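茶水间台面整理记录
2022-10-29

今天不写正经实验，写台面。起因是早上想泡杯咖啡，结果找滤纸找了半天，最后在装包装膜的箱子里翻出来的。忍了很久了，干脆下午把茶水间这条长台面从头到尾理一遍，顺便记下来，省得下次轮到别人又从零开始。

先说结论：东西其实不多，乱是因为没有固定位置。咖啡的东西、零食、纸、空盒子，四类混着放，谁来了都往空的地方一搁。上次大理还是一月份，当时我信誓旦旦说每个月理一次，嗯……大家都看到了。

分区方案（铅笔画在草稿纸上，改过两遍）：

咖啡区靠插座，磨豆机和玻璃壶都归这里，别再挪了。
零食区放中段，拆开的往前放，没拆的往后放。
纸类和硬纸板一律进抽屉，台面上不过夜。
空盒子要么当天用掉，要么当天扔。

抽屉这一条我最坚持。之前那卷纸老是立在台面上，一碰就滚，有一回一路滚到窗边，捡回来的时候拖了好长一条尾巴。现在卷纸横着躺，纸板平着放，拉开就能看见，不用翻。纸板别竖着插，竖着抽屉关不严，我试过了，会卡在最后一点点，特别气人。

带蓝花边的那只碗继续装零食，大家用惯了，碗口也够大，伸手进去不会碰翻。零食袋开了口就放碗后面，倒完再拿走。

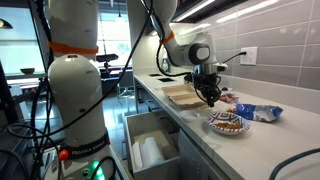 零食倒进碗里以后能放多久？
当天吃完最好，吃不完的晚上倒进密封罐，第二天先吃罐里的，再拆新的一袋。

密封罐我们有一个，Vuvov 的，盖子有点紧，得两只手拧。我在罐子侧面贴了条胶带，写“先吃这个”。上回有人直接拆了新的，罐子里那半罐放到发软，最后只好扔掉，心疼。

接下来是擦台面。白台面的坏处就是什么都看得见，咖啡印子尤其明显，好处也是什么都看得见，擦没擦一眼就知道。顺序我试下来是这样比较顺手：先把咖啡渣和碎屑用干纸扫到一边，包起来扔；再用湿布从里往外擦；最后干布收一遍。千万别一上来就用湿布，碎屑会糊成一道一道的，等于白擦。清洁剂用的是 Wirnelero 那瓶，柠檬味的，喷一点点就够，喷多了要过两遍清水，味道还会跑到杯子里（我喝到过，不推荐）。

墙砖缝也顺手刷了，旧牙刷蘸小苏打糊，刷完等16分钟再擦。为什么是16分钟，因为我去接了个电话，回来一看表刚好16分钟，效果还不错，那就按这个写吧。灰砖比白台面省心，油点不太显，可是手一摸就知道有没有。

磨豆机的豆仓今天也想清的。豆子还没用完，我不舍得倒，就先拿干布把外壳抹了一遍，豆仓里面等这批磨光再说。记一下给自己：清豆仓之前先拔插头，用干刷子，不要进水。豆子是 Shezi 的中深烘，一袋订回来大概能喝两周多，最近喝得快，得提前下单。这次的磨豆刻度没动，觉得酸的自己往细里调一格，调完麻烦在便签上写一笔，别让后面的人一脸懵。

量豆子的问题也在这里统一一下。我自己的习惯是30克豆子一壶，水烧开晾一小会儿再冲。有同事喜欢浓的，那就多加一点，不要改刻度，改刻度影响所有人。

纸杯以后放在磨豆机前面，伸手就拿得到。新买的一箱是 Vinon 的，100只装，拆开以后剩下的放上面吊柜，别整条摞在台面上，又高又晃。黑色小勺就放杯子后头，用完冲一下擦干放回原处，它本来就小，夹在纸中间很容易跟着一起进垃圾桶，上一把就是这么没的。

饼干这次是用翻盖纸盒装的，我本来想换个盘子，后来觉得盒子挺好，盖子能翻过来，走的时候一合就行，也不占水槽。唯一要注意的是掰碎的渣，吃之前在盒子下面垫张纸，收的时候连纸一起提走，台面几乎不用擦。垫纸从抽屉里撕，折一下就好，不用多。 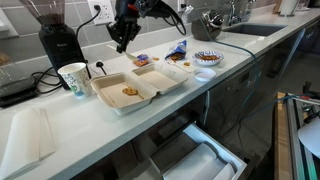
还没做完的

吊柜最上层没理，够不着，得搬梯子。里面估计还有过期的茶包。

台面靠里侧的电线想用扎带归拢一下，现在绕在磨豆机和玻璃壶之间，擦的时候总得拎起来。扎带在仓库1114号格，下次去领材料的时候顺一把回来。

鸡蛋盒先留着，有人说要拿去装小零件。下周还没人拿我就扔了，提前打过招呼的啊。

密封罐想再买一个，一个放甜的一个放咸的。咸的混进甜的里面那个味道，我这周已经体验过了。

抽屉底部有点纸屑，忘了吸，等扎带那天一起弄。

台面维护记录 · 有问题请在茶水间便签板留言 · 返回顶部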